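Training a packing policy from hand-held gripper demonstrations

Modupe Akpan, Vedumora

These steps reproduce the snack-packing result in our March report. You need two hand-held grippers, an open box and a table in an ordinary room. We used 302 demonstrations.

1. Tip the snacks onto the table before each take. Mix clear bags with printed ones, and don't line them up.

2. Put the box to one side and change its angle between takes. A policy trained on one box position failed as soon as we turned the box.

3. Open the jaws wider than the bag, lower them over it and close slowly. Grip the filled part. Bags held by the sealed end swing and catch on the rim.

4. Drop any take longer than 700 frames. Most of these contain a second attempt at the same bag.

5. Train for 200 epochs. Keep the last 3 checkpoints and test each one on snacks left out of the training set.

Clear packets are the hardest part. The policy tends to aim for the contents and ignore the loose film around them, so the fingertips close too low. Adding more takes with clear bags near the table edge helped more than a larger network did.
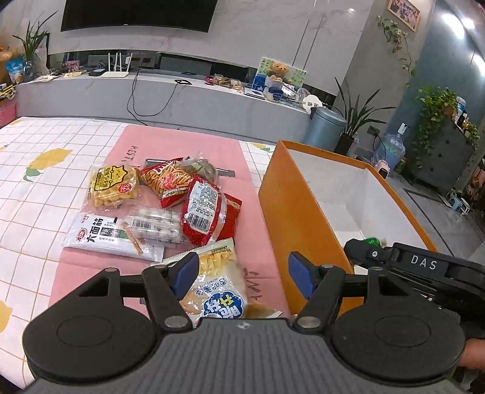
If the jaws still close too low after that, check the gripper width calibration before recording anything new.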